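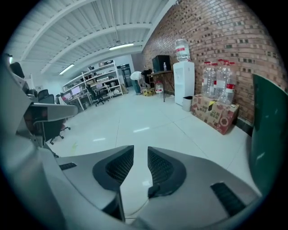 *Open gripper jaws with black textured pads, indoor workspace.*

# Kollitz Incident Reports (KIR)

Data card and README, Jun 22, 2026
Maintained by the Brophy Archive of Armed Conflict
Contact: Deirdre Gilmartin, data editor

## Summary

Kollitz Incident Reports is a coded collection of press and official statements on armed incidents in the Kollitz border districts. It contains 2,000 statements linked to 312 incidents. The statements cover killings, arrests, ambushes, roadside explosions, exchanges of fire, and announced security operations. Each statement is stored separately, so that conflicting accounts of the same incident remain visible.

The collection is intended for historians, conflict researchers, and reporters who need to compare what different parties said about an event. It records claims. The presence of an incident in the collection does not mean that the Archive has confirmed it.

## Coverage

The collection covers three districts: Skundon, Grincombe, and the rural strip between them known in the files as the Middle Road. The towns of Upper and Lower Grincombe were coded as one place in earlier versions and are now separate. Incidents on the far side of the border are included only when a source places at least one casualty, or the start of the incident, within the three districts.

Coverage is uneven. Skundon had a working local press throughout the period and accounts for most of the statements. The Middle Road is known mainly through official announcements and the statements of armed groups, and there are weeks in which no source reports from it at all. A gap in the record should not be read as a quiet period.

## Files

| File | Contents |
|---|---|
| `incidents.csv` | One row per incident |
| `statements.csv` | One row per statement |
| `actors.csv` | Names, aliases, and affiliations of armed parties |
| `places.csv` | Place names, spelling variants, district |
| `links.csv` | Statement-to-incident links, with confidence level |
| `codebook.md` | Full definitions and coding rules |

All tables are UTF-8, comma-separated, with a header row. Empty cells mean that the source gave no information. The value `none` is used only when a source expressly states that there were no casualties, no arrests, or no damage.

## Main fields

- `incident_id`: stable identifier. Withdrawn identifiers are not reused.
- `date_low`, `date_high`: earliest and latest date supported by the linked statements.
- `place_id`: refers to `places.csv`.
- `event_type`: one of 6 types listed in the codebook.
- `killed_min`, `killed_max`: lowest and highest figure given by any linked statement.
- `claimed_by`: actor that claimed responsibility in its own words.
- `attributed_to`: actor blamed by another party. This may hold more than one value.
- `source_class`: official, press, armed group, medical, or resident.
- `lang`: language of the statement as published.

`claimed_by` and `attributed_to` must not be merged. In a good number of Skundon incidents the two fields disagree, and the disagreement is often the only point of interest in the record.

## Sources and selection

Statements were taken from newspaper archives, radio transcripts, ministry bulletins, and printed communiqués held at Brophy. A statement was included when it named a place in the coverage area, gave a date or a clear relative date, and described a specific event. General commentary on the security situation was left out, as were anniversary pieces and obituaries, unless they supplied a detail found in no other source.

Reprints of an agency text are recorded once, under the earliest known publication. Where a newspaper shortened the text or altered a casualty figure, the altered version is kept as a statement of its own and marked `derived`.

## Coding procedure

Each statement was read by two coders working separately. Differences were settled by the data editor, whose decision is logged in the `resolved` column of `links.csv`. In January a further check was made on 50 incidents, which were recoded from the original documents without reference to the first coding. Errors found in that check have been corrected. Most concerned dates, particularly the phrase "last night" in morning bulletins, which had been coded to the day of publication.

Links between statements and incidents carry one of three levels:

1. `firm`: place, date, and at least one further detail agree.
2. `probable`: place and date agree, and nothing contradicts the link.
3. `weak`: the link depends on a relative date or on an uncertain place name.

Users counting incidents or casualties should exclude `weak` links, or report results both with and without them.

## Names and aliases

Commanders and other members of armed groups often appear under a nickname or a field name. `actors.csv` lists these as separate aliases and joins them only where two independent sources do so. Reports of a commander's death are coded as claims. Several individuals in the file are reported killed more than once, and no attempt has been made to decide which report is correct.

Private persons are not named. Victims, witnesses, and relatives have been replaced by a role, such as `resident` or `driver`, even where the original publication printed the name in full.

## Known limitations

- Official bulletins seldom give figures for losses on the government side.
- Armed groups' communiqués are undated in many cases. The date of receipt at the Archive has been used as `date_high`.
- Radio transcripts for Grincombe survive only in translation, and place names in them are unreliable.
- Injury figures were not collected consistently and have been removed from this version.
- The type `operation` covers everything from a single arrest to a search of a whole district.

## Use and restrictions

The tables may be used for research, teaching, and reporting, with credit to the Brophy Archive of Armed Conflict. They may not be used to identify, locate, or contact any person, or to restore names that have been removed. Full texts of the statements are not included; they can be read at the Archive by appointment.

## Corrections

Corrections should be sent to the data editor with the `incident_id` or statement number and a copy or full reference of the supporting source. Accepted changes are entered in `CHANGES.md` with the old and new values. Requests to remove a record on grounds of personal safety are handled separately and are not listed in the change file.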